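Home Blog Archive About Contact

2019-03-25
By Pierina Galli
2 min read

Keeping an old desktop going

I have used the same desktop for my bookkeeping work since I moved to Flurnham. In January it started shutting itself off in the middle of invoices, and I had to decide whether to fix it or replace it.

The shop on Trenenier Road quoted me 400 dollars for a new machine, plus 100 to move my files across. That is a fair price. But my accounts program is an old one called Zanetti, and the license doesn't carry over to newer systems. I would have had to buy it again and learn the new layout during tax season.

So I kept the old one. I copied everything to an outside drive first, all 756 folders, which took most of an evening. Then I cleaned out the dust, bought a used power supply and put it in myself. It took me 10 minutes to get the old one out and two hours to get the new one in. Most of that was working out which plug went where.

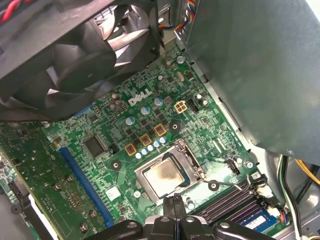
The shutdowns stopped after that. I still back up every night before I go to bed, and I now keep a second copy at my sister's house in Nivine. If the power supply goes again I will probably give up and buy the new machine.

What I would do differently is label things. I had no record of when I bought the computer, what I had added to it or where the discs were. I found the Zanetti disc in a box of Christmas cards. Everything is now in one folder - receipts, license number, passwords in a sealed envelope - and it lives on the shelf above the desk.

I'll look at it all again once tax season is over. For now it turns on in the morning and the invoices go out.

Older posts Newer posts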